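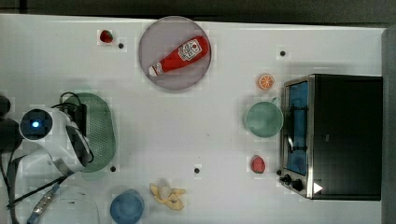
Galeria > Cozinhas de brincar > Mesa da Tarigan

Quem já montou uma cozinha de faz de conta sabe que a graça está nas miudezas, e esta coleção foi crescendo assim, uma peça de cada vez! Começou em maio, com uma caixa que a Hélène McKinnon trouxe da feira de Brellville, e hoje já são 181 peças guardadas nas gavetas da sala Tarigan. Para a mesa branca escolhemos só umas poucas, e confesso que o meu fraco é o frasco de ketchup vermelho, de tampa branca, deitado em diagonal no prato cinza-lavanda como se alguém tivesse acabado de pedir batatas fritas. E o morango, tão pequenino ao lado do prato, com o seu topo verde-escuro? Adoro!

O prato
Redondo, com a borda um tom mais escura. É daquelas cores calmas que deixam qualquer comida de brincar bonita, e o vermelho em cima dele salta logo à vista.

O forninho
Preto, com a frente prateada escovada e uma janela de vidro que deixa ver o interior azul. Fica do lado direito da mesa e é sempre o primeiro destino das crianças (bolos, pizzas, sopas, uma vez até um sapato de boneca, tudo vai ao forno).

A bandeja verde
Oval e toda furadinha. O Willy Jacobs jura que é para escorrer massa, a Hélène usa-a para a fruta, e eu já a vi servir de barco.

O morango
Pequeno e vermelho, sobrevivente de um conjunto de 7 frutas. As outras andam espalhadas pelas gavetas, e duas delas aparecem sempre no cesto errado.

O frasco de ketchup
Rótulo branco com desenhos vermelhos. É a peça mais disputada da coleção inteira, e na última tarde de jogo tivemos quatro cozinheiros à espera da sua vez!

Próxima mesa: pequeno-almoço, com as chávenas que a Hélène ainda está a separar. Galeria atualizada em 26 de novembro.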